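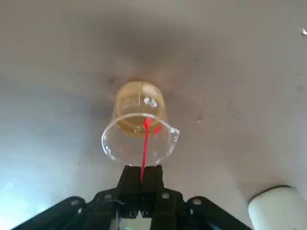 Wrist camera view, fingers closed on the red stick at the mouth of the beaker.

I've been promising to write up the gripper comparison since August, and Menaka Howlader has reminded me of that promise often enough that I'm finally sitting down with a pot of tea and my notebook to do it. Fair warning, I wander a bit when I write about this stuff. If you only want to know which fingers I'm keeping, skip to the part near the end where I talk about the Pladard pads, and no hard feelings!

The question I started with was a pretty humble one. Can I do small stirring jobs, the kind where you pick up a thin stick, put it in a small beaker, give the liquid a swirl and let go again, with an ordinary two-finger gripper, or do I need something fancier? I had two sets of fingers to try. The Vuvex set is what I've used for ages, plain flat black plates that close face to face. The Pladard set is the same general shape with a softer pad glued to the inside face, and people kept telling me (in comments here, mostly, and you know who you are) that a soft pad was the only way to go for anything thin and round.

Thin and round really is the hard part. A stick doesn't give the fingers much to hold. Squeeze it between two flat plates and it's steady enough in one direction, but it will happily pivot in the other, like a pencil held between two rulers. With the stick standing in a beaker you also have the glass rim to worry about, and a few millimeters too low means you're leaning on the rim with the whole weight of the arm. I spent one very long evening doing nothing but learning how high is high enough.

The wrist camera is what saved me there. I had been putting off mounting one because I dislike routing cables past a wrist joint more than almost any other job in the shop, and I kept telling myself the overhead view was plenty. It wasn't plenty at all. From overhead the gripper body hides the very thing you care about, and you end up guessing. From the wrist you get the gap between the fingers and whatever is sitting in it, and the picture moves with the hand, so left stays left. It does take some getting used to, seeing a beaker from such an odd angle, and the first time Menaka looked at my screen she tilted her head so far I thought she'd fall off the stool.

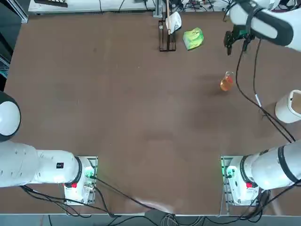
Both arms run from one controller, a Sopacua box I bought secondhand, and I should say a few words about that too, because I changed controllers halfway through and it muddied my notes. The first half of the trials were on the older Zovgate unit. It's a good unit! I have nothing bad to say about it except that its grip command has only a handful of force steps, and the lowest one was still a bit more than I wanted near glass. The Sopacua goes from 0 to 1000, and I ended up living at 463 for the stick. I wish I could tell you there was a theory behind 463. I started high, came down until the stick slid, went back up until it stopped sliding, and wrote down the number.

I also want to put in a word for having a few unrelated things on the table while you test. For the first week I kept the surface bare apart from the beaker, and everything went beautifully, and then I set a few ordinary odds and ends around it and my approach paths turned out to be much wider than I had believed. An open gripper takes up more room than you think. So now the clutter stays, and I move it between sessions so I don't get too comfortable.

Cables, while I'm on the subject of room. I've moved mine so many times that I've stopped believing in a final arrangement. Give the wrist a generous loop, more than looks tidy, and then run the arm slowly through its whole reach while you watch the loop and nothing else. I used to watch the fingers during that check, out of habit, and I've pulled a connector loose that way more than once.

Anyway, the counting. Between the two finger sets I logged 912 grasps, which sounds like a lot until you remember that plenty of them were me repeating the same approach with the height nudged a hair. I kept a paper log with a column for slips, a column for rim touches, and a column Menaka added called "hmm," for the ones where the stick came up fine but neither of us liked how it looked.

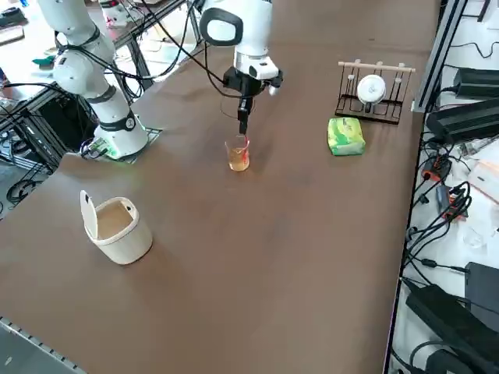
The soft pads won on slips, and I'll admit that freely to everyone who told me so. Where they lost, for me, was letting go. A soft pad has a little cling to it, and when the fingers open the stick wants to follow one of them, and it ends up leaning somewhere you didn't plan. The flat Vuvex plates let go cleanly almost every time. If your job ends with the stick in the hand, buy the pads. Mine ends with the stick back in the beaker, standing more or less where I found it, so I went back and forth on this for days.

The other thing I learned late is how much a fixed camera beside the table still matters, even with the wrist view running. I'd gotten so fond of the wrist picture that I turned the side one off for a while to save disk space, and then I had a whole afternoon of grasps where I couldn't tell whether the arm had come down straight. Depth is miserable to judge from the hand. From the side you simply look at the fingertip and the rim and you know. I've turned it back on and bought a bigger drive.

For now I'm keeping the Pladard pads on the left arm and the plain Vuvex plates on the right, and using whichever side suits the job. Menaka thinks I should try one of each on the same gripper, soft on one finger and flat on the other, and I've told her I will as soon as I've recalibrated, a chore I've been avoiding with great skill. If any of you have run mismatched fingers like that, please leave me a note in the comments with your force setting and what you were picking up. I'd especially love to hear from anyone working with sticks thinner than mine.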